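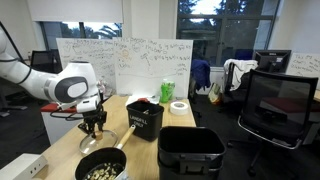
Geetha Devadiga wrote in to say that she gave up on glass lids years ago, on account of the knobs, and that she would love to know how the rest of us live with them. Well, Geetha, we live with them very happily, and your note is a good part of why this page of the gallery got put together at all!

Welcome to the lids and saucepans corner of our shared kitchen pages. We've always had a soft spot for the small pan, the one that does supper for 2 and never gets put away at the back, and it seemed only fair to give it a page of its own (the big stockpots have had theirs since January, and very handsome they look).

Glass lid with a wooden knob, over the black nonstick saucepan with the light wooden handle. I do love a knob and a handle that are both wood, it makes even a plain pan feel like it belongs to somebody. The pale yellow chunks could pass for pasta or for chopped potato, and I'd be glad of a bowl of either.

Since Geetha asked about knobs: most of them are held on by one screw from underneath, and a quarter turn every so often keeps them from wobbling. Wood doesn't care for the dishwasher, so wash by hand, dry it right away, and rub in a drop of oil when it starts looking chalky. My own lid has had this treatment for 4 years and the knob is still the one it came with.

If you have a favorite small pan, send it along with a line or two about what you cook in it.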